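Sim-trained card grasp: wrist view policy stops responding when the camera sees real wood grain

Posted in Manipulation and Grasping, 2 replies

kamolrat

I am trying to reproduce the thin-object result from the Gradau report, the one where a policy trained only on rendered wrist views is supposed to pick a flat card off a table. The arm has a two-finger adaptive gripper and the wrist camera looks down at a slant. Input is a single RGB view plus joint positions. Output is a delta pose and a gripper command.

Training used 2,000 simulated episodes. Each episode places one card and one or more distractor objects on a wooden table. Card position and rotation are randomized. The table texture is not: I used one plank material for the whole set, on the assumption that the card has enough contrast to dominate the features.

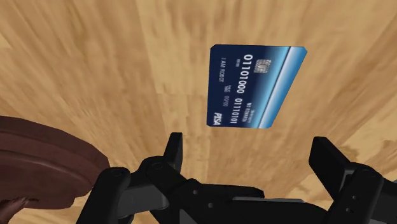 In simulation the policy succeeds on almost every held-out episode. On the real table I ran 26 attempts with a printed card of the same design and got 2 successes. The failures are consistent. The arm descends to a few centimeters over the card, the predicted translation goes to nearly zero, and it stays there with the fingers open until the episode times out. It does not collide with anything and it does not drift.

What I have checked so far:

Camera intrinsics match between sim and real after recalibration. Extrinsics are within what I would expect from the bracket. The action scaling is identical. Replaying simulated actions open loop on the real arm gives the correct trajectory, so I do not suspect the controller.

Saliency maps on the real views put most of the weight on the grain and on the seams between boards. On rendered views most of it is on the card. Is texture randomization on the table alone enough to fix this, or do I need to randomize the card print as well? Rendering is the slow part, so I would like to avoid regenerating everything twice.

giltden_lab

Randomize both, but the table first. With one plank material across the full training set, the network can use the grain as a fixed position reference. Nothing in the loss discourages that. The plank seams are faint, but they are straight and always in the same place in the world frame, so they are a better localization cue than the card edges. Move to a different table and the cue is gone.

The stall is also typical. Close to the grasp, the training data contains many small translations as the fingers line up. If the features are uninformative, a regression head returns something close to the mean of those, and the mean is near zero. You can confirm this by logging the predicted variance if you have a probabilistic head, or by training a small ensemble and looking at disagreement over the last part of the descent.

We had the same pattern on a similar task. What worked for us:

Use a pool of table materials and sample one per episode. We used 151 textures, including other woods, laminate, cloth and some plain colors. Also apply a random rotation and offset to the texture coordinates, otherwise seams of any given material still appear in fixed places.

Randomize light direction and intensity jointly with the texture. Grain under one light is still a pattern that can be memorized.

Keep card geometry fixed and vary the print. Large digits and a strong color gradient are both easy shortcuts for estimating rotation. If you only ever need that one card, you can leave the print alone, but expect a drop when the printer ink does not match the render.

You do not have to re-render twice. Export segmentation masks with the next batch and composite the table texture at load time. Shadows will be slightly wrong. It did not matter for us at the input resolution we used.

One separate issue. Picking up a flat card with two fingers from directly above is contact-rich, and a rigid-body simulator will be optimistic about it. Even with vision fixed, check how your simulated grasp gets under or around the card. If the fingers penetrate the table by a small amount in sim, the real gripper will just press on the wood.

runer

Did you check white balance? My real camera was much warmer than sim and I lost a week on it. Turning off auto exposure helped too. I was picking up blocks, not cards, so it may not be the same thing.

Also, 26 trials is a bit low to compare variants. I would fix a set of card poses with tape marks and run every checkpoint on the same ones.

kamolrat

White balance was locked, but I had left auto exposure on. Turning it off did not change the stall. The ensemble check did show high disagreement from the point where the arm stops, so I am accepting the first reply. The masks are exporting now. I will look at table penetration before the next training run, as I had the contact margin at the default value.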